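Home | Issues | Authors | Submit | Search

Reading time: 7 min

3. How we read the household account books

I should say up front that I never set out to study grocery lists. I was after rent records when Eirlys Prothero lent me her grandmother's kitchen ledgers, and within an afternoon I'd forgotten all about rent (Hefin Dafis, my co-author, has still not quite forgiven me). They're wonderful things! Flour, lamp oil, a new collar for the dog, all in the same brown ink, with sums down the side that don't always add up.

We ended up with 38 ledgers and more than 2,000 entries we could read well enough to use. Hefin and I each went through the lot on our own, sorting every purchase into one of 15 groups, then sat down together and argued. Most of the arguing was over soap. Is it laundry, is it washing up, is it for the baby? We settled on "household" and moved on, though I'd still put the lavender bars somewhere else. 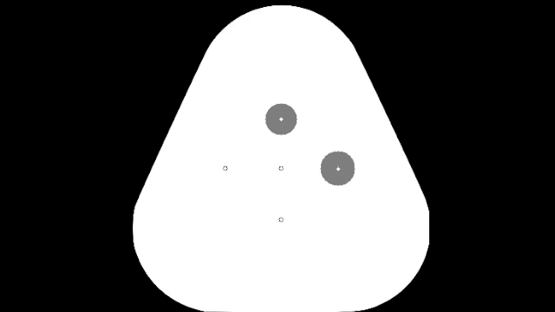 Figure 3.

Spelling was the other headache. One writer has "treacle" seven different ways, and my favourite, "treekul", shows up only in January. We kept the original spelling in our notes and used a plain modern word for the sorting, so anybody who wants to check our work can go back to what was on the page. Gifty Dankwa read the faded pages under a better lamp than ours and rescued quite a few lines we'd given up on.

Prices we left alone. I know some readers will want them adjusted to today's dollars, but half these families were paying in eggs or a day's fencing, and I couldn't see a fair way to turn that into a number. Where goods were swapped, we wrote down both sides of the swap and coloured the row yellow in our own copy. Section 4 takes up the yellow rows, starting with the eggs.

Contact the editors | © 2022 | Back to top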